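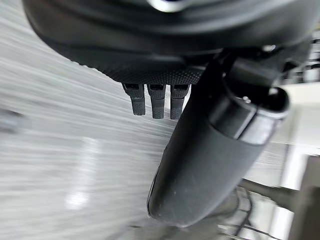
# Cikari hand kit, for home and shared workshop builds

The Cikari is a gripper hand for small robot arms that you build yourself. It comes as a kit of parts with printed instructions, and you put it together on a normal bench with normal tools. We developed it at Printhorpe for people who already have an arm, bought or self-made, and who want a hand that can hold more than one shape of object.

The hand has one thick finger and a row of short tabs facing the work. The finger is round, with a rounded tip. The tabs and the panel above them have a knurled surface, so that a smooth object does not slide so easily. The outside is mostly matte black. Small scratches and dust will show on it after some use, and they can be wiped or ignored.

## What is in the box

- housing shell and the textured panel
- tabs, already knurled
- finger with collar ring
- 2 small servos with horns
- mounting bracket for the arm side
- bag of silver screws, with spares
- cable set, 24 inches long
- printed instructions

The arm, the power supply and the controller are not included. If you have no controller yet, the Kocsis board works with the hand directly, and the plugs fit without cutting. Other servo boards are also possible, but you must compare the wiring with the table on the last page of the instructions.

## Before you order

Please measure the wrist plate of your arm. The bracket is made for the Skedthorpe hole pattern. For other patterns we sell a blank plate, which you drill yourself. Customers with printed arms usually change the drawing of their wrist and print it again, and this is also fine. Use solid fill in that part. A wrist with light fill bends when the finger closes, and then the adjustment is never correct.

Build time is one long evening for a person who has built a kit before. In a shared workshop, where you must put the parts away and take them out again, it is better to plan 2 evenings. Stop after the housing is closed, not before. The small springs under the panel are easy to lose.

## Notes for assembly

1. Center the servos before you put the horns on. This is the step that is forgotten most often.
2. Hang the tabs in the panel and move each one by hand. They must swing freely. If one is stiff, clean the slot with a thin file, two or three strokes only.
3. Push the finger into the collar until it stops. Turn the collar screw in, but leave it a little loose.
4. Close the hand slowly on a piece of soft foam, look at how the finger meets the tabs, and then tighten the screw.
5. Lead the cables along the arm with enough slack for the full turn of the wrist. Try the full turn by hand, with the power off.

Do not use thread glue on the collar screw. You will want to open it again when you change the finger.

## Care

We tested the finger joint for 2000 closings with a plastic bottle as the load. After that we changed the screw and continued with the same finger. At home, check the collar from time to time and tighten it if you feel play. Clean the knurled parts with a dry toothbrush. Oil does not belong there.

## Spare parts and delivery

All parts are sold separately, also the single tabs and the springs. Write the revision letter from inside the housing in your order, so we can send the matching part. Kits are packed to order. The next batch of fingers is planned for July, and until then we can deliver kits from stock but only a few loose fingers.

Workshops that order several kits can ask us for one common delivery with one invoice.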